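Open day at the Vitside workshop: your questions

I'm Helju Butkienė and I run the visits, so these are the things people ask me by email (and then again at the door). Updated October 2025.

What will I see?

Laundry, mostly! We work on getting robot arms to handle clothes, and clothes are horrible for robots. A demo usually starts with a heap on the table: jeans, something white, something red, all tangled together, and the gripper goes down into it. 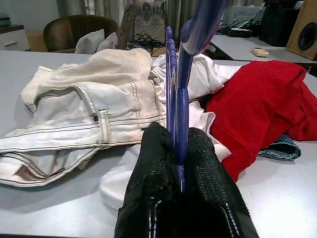
How long is a visit, and what does it cost?

Plan on 50 minutes. It's free, but you need to book, and we stop at 70 people for the day. Groups go in one after another, so please don't turn up early and hope.

Can I bring my own shirt?

Yes please, I love it when people do. Plain ones are easiest, but bring the awkward one if you like. I can't promise it'll go well, and you may stand there watching two fingers hover near a bunched-up white cloth for longer than you expected. I still find it gripping (sorry). 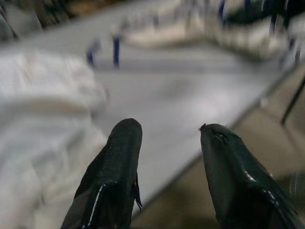
Yulan Yuan wrote to us after the last open day: I came for the quick stuff and ended up liking the slow bits best, but could you put out more chairs? We have, Yulan. There's a whole row now.

Do the robots hang things up too?

They do, and it's the part kids ask to see twice. There's a clothes stand with a chrome rail, and the arms work with ordinary plastic hangers, purple ones and red ones. Thin, see-through fabric is my favorite to watch on a hanger because it shifts with every little move.

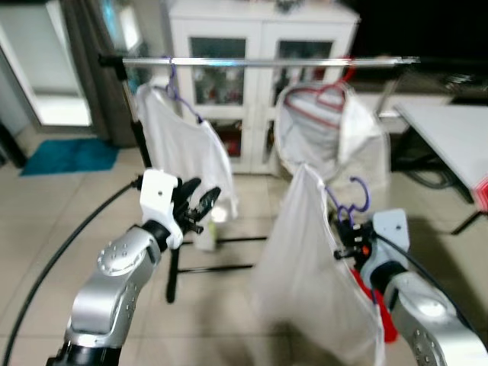 Photo: Deividas Sakalauskas / Vitside

Can I take pictures?

Sure, just no flash while the arms are moving.

Where do I park?

Behind the building, through gate 2. If the lot's full, there's street parking past the bakery.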